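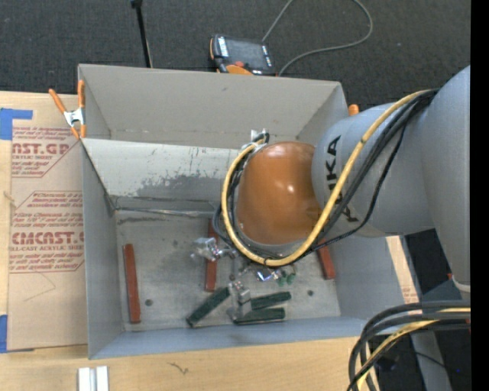 SLIDE 1: THE GREY BIN (leave it up while people sit down)

Hi everybody, thanks for coming back after lunch. Frida Lauritsen, Flisard, stores and small parts. I've got 10 minutes and I talk fast, so wave at me.

I want to talk about bins. Grey ones, mostly! Look at the inside of it for a second, before you look at anything else. There's a scuff on the far wall, and under it a big dark worn patch and plenty of scratches. The floor is stained all over. I love that. A bin gets marked up where things get dropped and dragged, and if you go around your own shop and read the wear you'll learn more than you would from the inventory sheet.

(pause, let them look)

Then the contents. Reddish-brown bars, and a see-through thing lying partly over the middle one. Ask the room: who has a bin like that at home? Hands up. Okay, who knows what's in it? (Always fewer hands.)

SLIDE 2: MIXED BINS

My old rule was one kind of thing per bin. I was strict about it, and pretty annoying. Then we moved the Brovisau store in October and I found 211 bins on the shelves, and 50 of them had next to nothing in them. One had a single washer and a very nice label.

Tell the Oddur story here. Short version: Oddur Vestergaard needed a short bar, walked past all my beautiful labels, went straight to the odds and ends bin and had it in his hand before I'd opened the list. I was so mad. He was right though.

So now we keep a few mixed bins on purpose. Long stuff and clear stuff can live together as long as you can see down to the floor of the bin. Once you can't see the floor, it's full, and somebody has to sort it that day.

SLIDE 3: WHAT I'D DO ON MONDAY

Pick one bin. Tip it out on a table, a wood top is fine, put a towel down if you care about the table.
Put back what you've used this year.
Clear pieces go in last, on top. They vanish against a grey floor and you'll swear you're out of them.
Skip the label for a week and see if anyone asks.

If there's time: the Voltmont shelves, and why I hate lids. If not, go straight to questions.

Ask Oddur to bring the lights up. Clicker goes back to the front desk, room 215.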